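In Defense of Going a Little Too Bright
18 Jun 2018

I've been coloring my own hair since high school, and I have opinions about it! The big one is that grown women (I'm one, I pay a mortgage and everything) get talked out of bright color way too easily. Somebody says "maybe just a soft highlight?" and off we go, home again in beige.

Think about how we treat everything else we own. We'll happily put amber glass, pink glass and shiny gold on a table, and then panic over a strip of copper behind one ear.

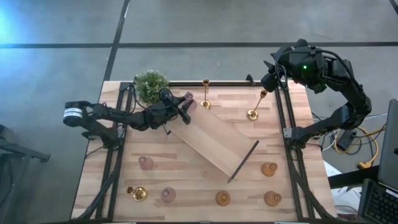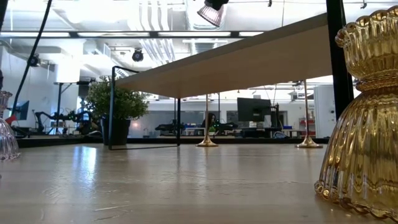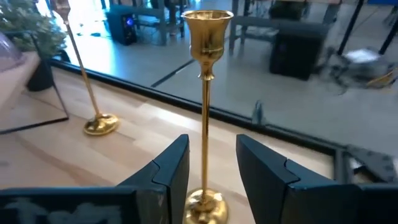

We use cookies to remember your preferences. By continuing to browse, you accept our cookie policy. OK

The salon talked me down (once)

Back in January I went to a place in Dermont asking for real copper, the loud kind. I came out with what the stylist called "warm sand" and a bill for $73, and I was polite about it all the way to the car. It was nice hair, I guess. It just wasn't the hair I went in for, and I'd have been happier with a color that was slightly wrong and mine.

So I bought a tub of Conura in the brightest orange they had and did it in my bathroom. Three towels died. I loved it! My mother-in-law said it was "cheerful," and I've decided to take that as praise.

But won't it fade?

Sure it will, and I think fading is the best part. My orange went to apricot and then to a sort of peachy blond I'd never have picked off a chart. Cool water helps, and so does skipping a wash when you can get away with it. I've tried Byun's color conditioner too, and it's fine, though it smells like a dentist's office.

What bugs me is the age thing. There's a woman at my bus stop in Odton who must be 70, with violet bangs and a gray bob, and she looks fantastic. I've never once thought she should tone it down. I've mostly thought about asking what brand she uses, and one of these mornings I'm going to.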